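The Slow Way to Marín

I have a confession to make about rental cars: I always, always pick the cheapest one on the list and then complain about it for a week. So when my friend Imani Kinyua talked me into trying Wiltalik, a small outfit that rents out old touring cars by the week, I figured I'd last one afternoon before I wanted my plastic hatchback and my cup holders back.

They met me at the station a little after nine in the morning. Ferenc Szilágyi, who started the company with a single car and a borrowed garage, tossed me the keys and spent most of an hour showing me the choke, the heater (two settings, off and volcano) and the trick to getting into second gear. I nodded a lot. I stalled it twice getting out of the lot, and he waved both times!

My car was a dark green four-seater with a cracked leather bench and a radio that only liked one station. The odometer said 57, and Ferenc swore it had been around the clock more than once.

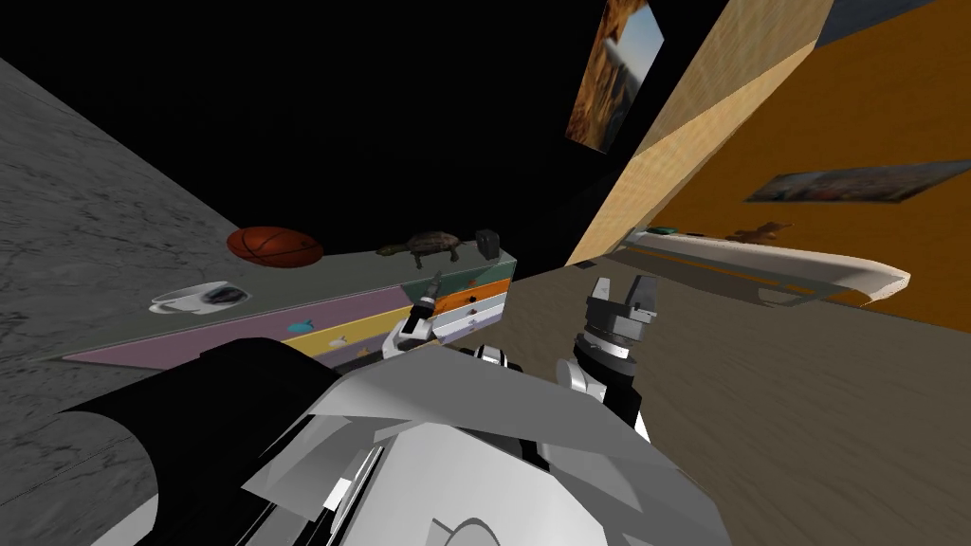
The first day I stuck to the coast road and drove like somebody's great-aunt. By the second I had the gears figured out, more or less, and I'd started waving at people outside cafés, mostly because they waved first. You can't sneak into a village in a car like that. A man in Marín left his lunch to come look at the engine, and then his brother came, and then I was having lunch too.

Now for the money part. The week cost me 364 euros with insurance, and the deposit was another 1,000, which I got back before I'd even unpacked. Gas was extra and, wow, did that car like gas. You also have to keep it under 9 hours of driving a day, which was never going to be a problem for me or my lower back.

Nantana Ruangrit, who handles the bookings, told me June goes first and the convertibles go before anything else. She also told me to pack a sweater, and I didn't, and the mountain road taught me a lesson about door seals.

I've already put my name down for next spring. Imani wants the red one.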